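The Rallau Stair, paperback
Cisetti Editions

Kim Alum's first novel follows two sisters who inherit a boarding house in the river town of Rallau and find one tenant who has paid rent for years without being seen. It is a slow mystery told in alternating chapters. The older sister's chapters are in past tense, the younger's in present.

This printing restores 2 chapters dropped from the first edition and adds a short afterword by the author. The type has been reset and is nearly a full size larger.

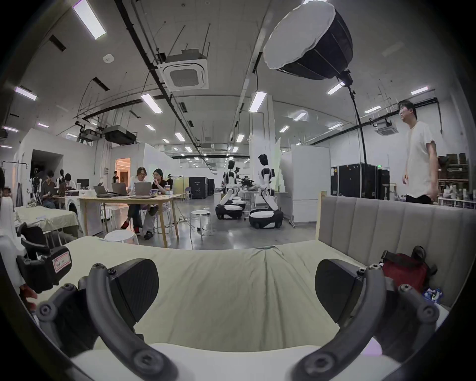

Gray channel-tufted headboard, red bag with a black strap.

The book is divided into 7 parts, each with its own title page. The cover is matte card with folded flaps. Pages are sewn, so the book opens flat.

Format: paperback
Language: English
Also available: hardcover, e-book
Reading group questions: included at the back
Availability: in stock, ships in 2 business days

Listing updated Feb 19, 2026. The audio edition is due in March and can be preordered from its own page.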